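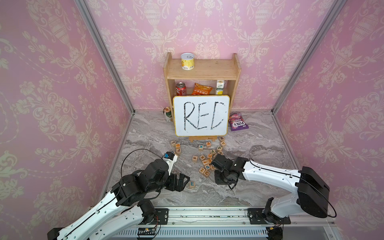
*A fruit-label can and soda on a pale wood shelf, pink damask behind. The old pantry look is back.*

Start with September in Manddale. Hot still, windows open, and the whole of the upper town smelling of boiled peaches. Every other porch has a crate on it. People here put up fruit the way people elsewhere wash cars, and for a good twenty years it looked like the habit was dying. It isn't now.

The cannery on the Langlois road shut its last line ages ago. It used to fill 900 cases in a shift. The building went to storage, then to nothing, then a growers' co-op called Stesum took the ground floor and put in one small line, secondhand, loud, temperamental. Tins only. No jars, no pouches. First season they sold out before the leaves turned and had to turn away orders from two counties over.

Why tins? Ask at the counter and you get a shrug. They stack. They don't break. Kids can't drop them, well, they can, but so what. And a tin keeps its label, which matters more than you'd think. Stesum's labels are drawn in town, a differnt one each year, and the early ones already change hands at the flea market for silly money. One went for $16, with the peaches still in it.

Then there's the shelf thing. Pantries used to hide behind a door. Now people want them out in the open, against wallpaper, the busier the better. Urns, garlands, scrolls, all the stuff that got steamed off in a hurry a generation ago. The paint shop in Langlois keeps a back rack of old-style patterns and can't hold on to the pinks. Two rolls max per customer, last time we asked.

Not everyone is charmed. Shelf space is shelf space, and tins in syrup are sugar. Sirkix, the grocery on the square, stocks Stesum on the bottom row, below the big brands, and says that's where the price puts it. Fair enough. A Stesum tin costs nearly double.

But go to the open day. 1,616 people through the gate last year, in a town that can barely park 500. Line starts before 8 a.m. Bring cash, the card reader is hopeless, and bring a box, becuase the paper bags split. Pears go first. Then peaches. The plums hang around till afternoon and are the best thing they make, dark and sharp, good cold over plain rice pudding.

Gate closes at four, or when the pallets are empty.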